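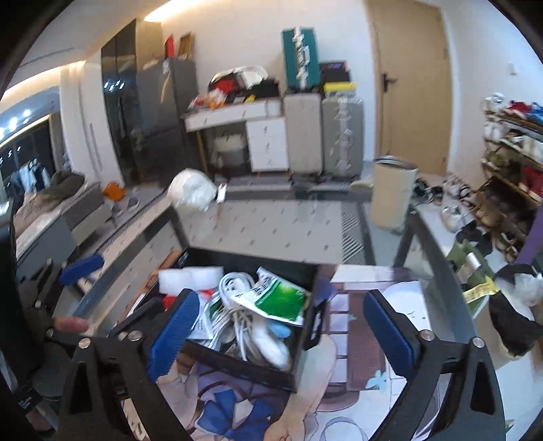 Figure 1. Open storage box with mixed contents, including a coiled white cable.

Household storage of unused small electricals: a survey of two streets in Brindthorpe

Sabina Majumder
Module project, final report

1. Introduction

Small electrical items are often kept long after they have stopped being used. Cables, chargers, old handsets and plug-in adaptors take up little room, so there is no strong pressure to get rid of them. The result is a stock of copper, plastic and other recoverable material which sits in homes and does not reach a recycler.

This project set out to measure that stock on a small scale. The questions were how many unused items a household keeps, where they are kept, and what would persuade the owner to part with them. Larger surveys tend to count appliances and leave out leads and adaptors, and the method used here was designed to include them.

2. Method

Two streets were chosen. Nanayakkara Road is made up of terraced houses, most of them rented. Bronell Close is a later development of semi-detached houses, most of them owned by the people living there. Six households took part from each street, giving a sample of 12.

Each household was asked to go through its own storage places and fill in a tally sheet. An item was counted as unused if nobody in the home had used it in the past year and it was not being kept as a spare for a named device. Batteries and light bulbs were left out. A cable permanently fixed to a device was counted as part of that device, while a detachable cable was counted separately.

The tally sheet had four headings: leads and chargers, phones and tablets, kitchen items, and other. A short interview followed, lasting between ten and twenty minutes. The sheets were handed out in November and collected a fortnight later.

3. Results

The 12 households recorded 786 items in total. Of these, 642 were leads and chargers. The remaining 144 were divided between phones and tablets (61), kitchen items (38) and other (45).

Leads and chargers therefore made up 82 per cent of the count. They would make up a much smaller share by weight, but weight was not recorded. The mean was 65.5 items per household. The spread was wide, and the two highest returns both came from Bronell Close, where the houses have lofts.

Most leads were kept in a drawer or an open box together with things that were not electrical. Only 2 households sorted their leads by type. In the other ten, interviewees said that finding a particular cable meant emptying the container, and several had bought a replacement instead – in one case twice for the same camera.

The reasons given for keeping items fell into two main groups. The first was possible future use. The second was doubt about where the items should go, in particular whether a cable could be put in the kerbside bin. Data security was mentioned only for phones and tablets.

4. Discussion

The figures suggest that a collection scheme aimed at appliances would miss most of the items in these homes. The Skimetti drop-off point, the nearest to both streets, has a sign showing a kettle and a toaster. Four interviewees had used it, and none of the four had taken cables there. A change to the sign would be cheap and could be tested by counting the contents of the bin before and after.

Storage space appears to matter, although house type and tenure cannot be separated in a sample of this size. Renters who had moved recently reported fewer items, and three of them said they had cleared out leads when packing.

5. Limitations

The counts were made by the householders and were not checked. The one-year rule depends on memory. Households that agreed to take part may be tidier, or more interested in recycling, than their neighbours. Weighing the items would have allowed an estimate of recoverable copper, and a set of kitchen scales should be supplied with the tally sheet if the survey is repeated.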